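Skornico open afternoon – table arm demo, short review

Went over to the Skornico workshop in February for their open afternoon. Doors at 2, I got there at 2:20, missed the welcome talk. Coffee fine. Parking bad – go around back.

They had three stations going. Most people stuck to the Farkine palletizer up front because it's big and loud. I've seen palletizers. Went straight to the tabletop arm at the back, run by Deisy Zapata and a younger guy, Yhon Chambi, who did most of the talking.

The setup: one arm, two-finger gripper, small wrist camera, white table. Job is soft stuff – cloths and small towels, picked up and put on a plate or taken off again. Sounds like nothing. Try it with a machine. Cloth flops, bunches up, hides its own edges. We gave up on it at Taipe two years ago after a month of dropped napkins, so I was curious.

What I liked. It's slow but it doesn't panic. When it missed a grab it backed off, looked again and came in from a different angle, no one touching the keyboard. Quiet too, you could talk over it. And Deisy let us move things between runs, which most demos won't. Somebody turned the plate, somebody else shoved a towel over to the corner. It coped with both. Yhon said they had logged 452 runs on that table since the new fingers went on, and 247 of those were with things placed by vistors. He showed us the sheet when I asked. Good sign.

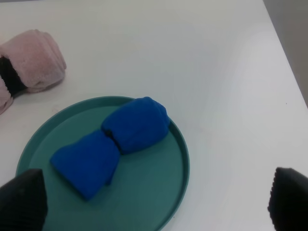
Price talk was vaguer. The gripper kit alone is 600 a month on lease, arm not included, and Deisy wouldn't be drawn on a purchase price. Support goes through Fultell, which I have mixed feelings about – good people, slow phones.

What I didn't like. Cycle time. 20 seconds on a good run, a lot more on a bad one. No use for our line as is. Finger pads are a wear part and I couldn't get a straight answer on how long a set lasts. Also the screen showing the camera view was turned toward the operators so half of us were craning our necks the whole time. Turn it around next time please.

Would I go back? Yes, for that station. Skip the palletizer unless you're buying one. Bring a cloth of your own, they'll let you try it if you ask nicley. They pack up at 5 sharp.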